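Dridness open day, progress note, 3/6/20

We had 80 visitors through the Jasomwood lab, and I'm still a bit hoarse! Your second payment covered the new grippers, and both arms ran all afternoon apart from one restart after lunch.
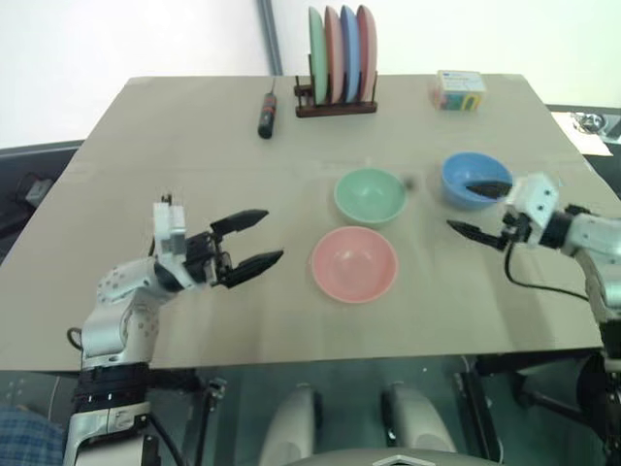
The dish task was the one people stayed for, especially the kids. We work with plain plastic bowls in pink, green and light blue, plus a wooden rack for the plates — cheap stuff and easy to replace. Next up is the Lestier visit in December, and I still need your okay on the $832 for transport.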